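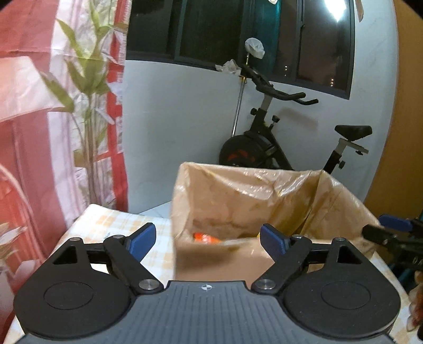
CALL FOR PARTICIPANTS: HOME CHORES WITH HAND-HELD GRIPPERS

Plornimico, Household Tasks Group
Place of work: your own home, in Faltport or in the Kanaan district
Type of work: paid, part time, mostly evenings
Duration: 7 weeks, with possibility of extension

About the study

Plornimico is a small company which works on the question whether a machine can do ordinary chores in an ordinary home. Our present answer is: some of them, slowly, and with many mistakes. A robot arm in our workshop can put a cup on a shelf if the shelf is the one it knows. It can fold a small towel on a good day. When we give it a bag with soft edges, or ask it to take one thing out of a box where the things lie over each other, the result is much weaker. We would like to improve this, and for this we need people who do the chores themselves, in the rooms where they live.

In the study, named Voronine, participants do their daily tasks with two hand-held grippers, one in each hand. Each gripper has two fingers with soft blue pads and a camera. You close the fingers with your own hand, so the decision how to hold the thing and how strongly to press remains yours. The recordings are used later to teach a robot arm the same movements.

We are now looking for 5 new participants to join the group which is already working. The start is planned for July.

What you will do

You will receive each Friday a list of tasks for the next week. You can choose the order and the hour. Typical tasks are:

- taking objects out of a box or a bag and putting them on the table
- putting a new bag inside a box or a bin, with the edges folded over the rim
- sorting kitchen things into a drawer
- folding small clothes and towels
- wiping a table after a meal
- packing a small order into a carton, as it is done in a shop

The full list has 191 tasks. You will not do all of them, and you may refuse any task which you find unpleasant or not practical in your home. Please tell us which one, so that we can give it to another person.

Every task is repeated several times with small changes. For example, the box is turned, or another thing is put on top. This part is a little boring and we prefer to say it before you apply. One session takes usually one hour and we ask for 3 sessions per week. You may work late in the evening if it suits your family better. The light in the room should then be switched on, but you do not need any special lamp.

Please keep your home as it is. A tablecloth with checks, a curtain with a big print, an exercise bike near the wall, dark windows at night: the robot will meet all these things in real homes, and our workshop has only white tables. We had in the beginning the idea to send every participant a plain mat for the table. We stopped this after the first group, as the arm learned to work on the mat and became confused on everything else.

Failed attempts are also wanted. If an object slips from the fingers, pick it up and go on. Do not delete the recording. Mark it as "dropped" in the application and write a few words if you know the reason.

Why plastic bags

Several applicants of the last round asked us why so many tasks have a plastic bag in them. A bag is easy for a person and very hard for a machine. It changes its form each time you touch it, light passes through it, and the thing inside may be half covered. A person looks for a moment, moves the edge to the side and takes the thing. Our arm often takes the bag together with the thing, or it takes only the bag. We have the same difficulty with shop-floor work, where goods come in a box with a liner. One good solution would help in both places, and for this reason the bag tasks will be the main part of the first weeks.

Who we are looking for

You should

- be 18 years old or older
- live in Faltport or Kanaan, or be able to come there for the training
- have a table where you can work standing or sitting
- be able to use both hands without pain for one hour, with short pauses
- read simple instructions in English
- have an internet connection at home for sending the recordings

No technical education is necessary. We are happy to receive applications from people with experience in cleaning, kitchen work, care of older people, storage or packing. These persons often know a better way to do a task than the one we have written in our list, and we will ask you to show it.

We can accept left-handed participants without any change of the equipment.

Other people in your home

All adults who live with you have to sign a consent form before the first session, even if they do not take part. Children should not be in the room during the recording. If somebody enters by mistake, stop the session and mark the recording as private. It will be removed before any person in our team looks at it. Letters, bank papers and screens with personal data should be put away. For everything else in the room you decide yourself what you want to show.

What we offer

- payment for each hour, the training included, transferred every second week
- all equipment on loan, with delivery and collection at your door
- one training session in our workshop, in a small group
- a contact person who can be reached by telephone until 9 in the evening
- the right to leave the study at any time, with payment for all hours done

Small damages of the equipment from normal use are paid by us. The same is valid for a broken cup or plate if it happened during a task.

Will this work replace people?

This question was asked in every interview and it is a fair one. With the present state of the machines, no person who cleans or packs for a living would lose an hour of work to our arm. How it will be in many years we cannot promise. Participants receive at the end a short report on which tasks the arm could do after the training and which not, with the bad results included.

How to apply

Please send us a short letter with your name, the part of town where you live, the evenings or days when you are free, and two or three chores you do often. A photo of the table where you would work is useful but not required. A curriculum vitae is not needed.

Applications are read by Ermanno Guerra, who is responsible for the participants. Questions about the grippers and the recordings are answered by Trefor Voyle. Both can be reached through the contact form on this website; please choose "Voronine" as the subject.

We answer every application, also when the answer is negative. Applicants who pass the first selection are invited to a talk of half an hour, in the workshop or by telephone.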